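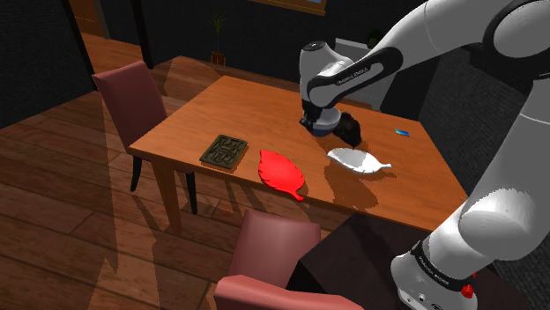 Setting up a tabletop pick scene and checking the grasp planner before you run a batch

This guide takes you from a loaded scene to a first planned grasp in Skesside, using the Westalska planner. It assumes both are installed and that you have a Franka arm model with a parallel gripper in your model folder. If you are using a different arm, the steps are the same but the joint limits and the tool offset will need changing.

Everything is done in simulation. Set aside an hour if you have not done it before.

1. Load the room and place the arm

Open the dining room scene and wait for the lighting to finish building. Add the arm from the model list and fix its base to the black stand beside the table. Do not fix it to the tabletop. The planner treats whatever the base is attached to as part of the robot, and it will then ignore collisions with it.

Check that the base frame has its z axis pointing up. If the arm appears on its side, the model was exported with y up. Correct that in the import settings, then delete the arm and load it again. Turning it by hand in the viewer only changes how it is drawn.

2. Add the objects

Drop the objects from a small height and let physics settle them. A mix of shapes is useful at this stage. The bowl gives you a rim to grasp, the red and white leaf-shaped dishes are shallow and awkward, and the square tile-like or book-like object with the raised pattern lies flat and is hard to get fingers round. Leave some clear table so that the arm has somewhere to put things down.

When the objects have stopped moving, save the state. Planning on a scene that is still settling gives poses that are slightly out, and the error is difficult to spot later.

3. Set the collision shapes

By default each object gets a single convex hull. This closes over the inside of a bowl, so any grasp with one finger inside the rim will be thrown out as a collision. Select the bowl and change its collision type to split hull. Set the number of pieces to 8. More pieces will slow the checker down and make little difference to the result.

Chairs, walls and plants can stay as plain boxes. The table should be a box for the top and one for each leg.

4. Move to the pre-grasp pose

Choose the bowl as the target and pick "rim, top down" as the grasp type. The planner samples positions along the rim and sorts them by how far the wrist has to turn. Press Preview. The gripper should end up pointing down beside the rim, with the fingers open.

If the preview shows the forearm passing through another object, look at the elbow. The arm has a spare joint, so the same hand pose can be reached with the elbow in many places. Turn on the elbow search and try again.

5. Plan the approach

The approach is a straight line from the pre-grasp pose to the grasp. Use these settings to begin with:

approach_steps = 6
planner_seed = 1155
max_retries = 2

Keep the seed fixed while you are testing. If you change the seed and the collision shapes together you will not know which one fixed the problem. Once the plan works, remove the seed line and run it again with random seeds.

6. Common faults

"No valid start state" — the arm is already touching something according to the checker. Turn on the collision overlay and look first at where the base meets the stand.

"Goal unreachable" — the target is too far from the base, or the wrist limit is being hit. Objects near the far corner of the table are the usual cause. Move the object closer and plan again to find out which it is.

Gripper stops short of the rim — the tool offset is wrong. It should be measured from the wrist flange to the fingertips. The value in the older Sernitz config files was measured to the palm.

Plan is fine but the object jumps when the fingers close — lower the closing force, then check the object's mass. Imported meshes often come in with a mass of zero, and the engine replaces it with its own default.

7. Save the scene

Export the scene and the planner settings together with Save Bundle. The batch runner reads the settings from the bundle, so anything you changed only in the preview window will be lost. Open the bundle once and preview the bowl grasp again before you queue a long run.

Related guides
Adding a wrist camera to a Skesside scene
Moving config files from Sernitz to Westalska
Writing your own grasp sampler
Reading the collision overlay

Contact | © Rowlands | Back to top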